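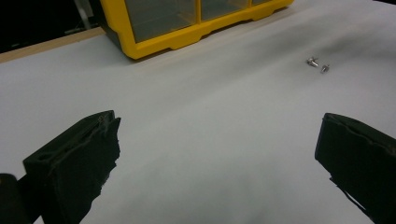 GRILLEY, Jun 6, 2021 - Hi, I'm Hema Annamalai, I run the hardware side at Skekov, and I get to write this one myself because our usual press person is on leave and I asked nicely. So please forgive the lack of polish. The news is that the Skekov Prurkau, our e-ink reading and note-taking tablet, goes on sale to everybody today, and I'm so happy I could run laps around the parking lot.

If you're new to us, we're a small company that makes devices for reading. We don't make phones, and our last product, the Lahtinen reader, did one job: it showed you books. People liked it a lot. They also wrote to us constantly asking if they could scribble in the margins, and for two years I wrote back saying "we're working on it" (we were!). The Prurkau is what we were working on.

What you get

The screen is a 10.3-inch e-ink panel, black and white, with a front light you can set from cool to warm. I know some of you wanted color. I've spent a lot of evenings with color e-ink samples and I still find the background too gray for long reading, so we stayed with black and white for this model and put the money into the pen layer. There's a matte film on top that gives the pen a bit of drag, a little like a soft pencil on decent paper, and if the film wears down you can peel it off and put on a new one at home. We sell the replacement film on our site and there's one spare in the box.

The battery is 3,270 mAh. The review units that went out last November had a 3,325 mAh cell, and a couple of sharp-eyed reviewers have already asked why the number went down. Fair question! The earlier cell was a hair thicker and pressed on the back cover when the tablet got warm, and I wasn't comfortable shipping that. With the smaller cell and a better sleep mode we got the same result in our own testing, which is 20 days of reading at 30 minutes a day with the light at its middle setting and the Wi-Fi off. If you write a lot, expect less. Pen use wakes up more of the tablet than page turns do, and a person taking notes in meetings all day will be charging once or twice a week.

Charging is over USB-C. Any USB-C charger you already own should do the job, and we include a cable but no wall plug.

The pen comes with it. I feel strongly about this and won the argument, so let me have my moment. It has no battery, it sticks to the right side of the tablet with a magnet, and the back end is an eraser. Left-handed folks can flip the whole interface in settings, and then the page buttons sit under your other thumb, where they belong. The magnet stays on the right side, though. Sorry, lefties, I looked into moving it and it would have meant a second set of molds.

Files and notes

The Prurkau opens EPUB, PDF and plain text files right away. You plug it into a computer and it shows up as a drive, and you drag your books over. You can write on a PDF and save it back out as a PDF with your marks in it, and anyone can open that on anything. Notebooks export as PDF too, or as images if you want to drop a sketch into an email.

We do have a sync service, and you don't have to use it. You don't need an account to turn the tablet on, and I'd be annoyed by any reading device that asked me for one, so ours doesn't. If you do sign up, your books, notes and last page read stay matched between the tablet and the desktop app for Windows and Mac. It's free for owners.

Handwriting search is in there as well, in English only for now. It reads my writing pretty well and my brother's hardly at all. You search for a word and it shows you the pages where it thinks you wrote it. It runs on the tablet itself, so it works on a plane. More languages are next on the software list, but I'm not going to put a date on that in a press release and then spend the summer regretting it.

For Lahtinen owners

I want to be really clear with you all, as you're the reason there's a second product. The Lahtinen isn't going away. It's still on sale, it will keep getting updates, and the new reading fonts and the faster PDF zoom we wrote for the Prurkau are coming to it in the next update. Your books and bookmarks move over with a cable, and the setup screen walks you through it. Your old case won't fit, I'm afraid. The Prurkau is a good deal bigger.

If you only read novels, in bed, in the dark, I'd tell you to keep the Lahtinen! It's lighter and you can hold it in one hand. The Prurkau is for people with sheet music, textbooks, knitting charts, work reports and long PDFs full of tiny tables, and for anybody who thinks with a pen.

Repairs

The back cover comes off with ordinary screws. The battery is held with pull tabs and can be swapped at home if you're a patient sort of person, and the USB-C port is on its own little board so a bent connector doesn't mean a dead tablet. We'll sell both parts from our own store, along with film and pen tips, and the repair guide went up on the site this morning. It has my handwriting in the diagrams. You've been warned.

Where to get it

You can order the Prurkau from the Skekov online store starting now, in dark gray or off-white. Orders ship in the order we receive them, and the people on the waiting list already have their emails. If you signed up and didn't get one, check your junk folder first and then write to support. The folding cover is sold separately. Grilley customers can also pick up at our front desk, where there's a demo tablet on the counter that you're welcome to doodle on.

Reviewers who still have one of the November units should keep it for now. We'll write to each of you about trading it for the final version, and please don't publish battery results from the old one.

If you'd like to talk to me about any of it (the film, the pen, why there's no headphone jack), I'm happy to do it by phone or email. I answer my own mail, just slowly this week.

About Skekov

Skekov designs and sells e-ink reading devices, including the Lahtinen reader and the Prurkau reading and note-taking tablet. The company is based in Grilley.

Related releases
Lahtinen software update adds dictionary lookup and wider margins
Skekov opens waiting list for the Prurkau
Replacement pen tips and screen film: what fits what
Skekov desktop app now available for Mac

Contact: Skekov Press Office | Copyright 2021 Skekov. All rights reserved. | Back to top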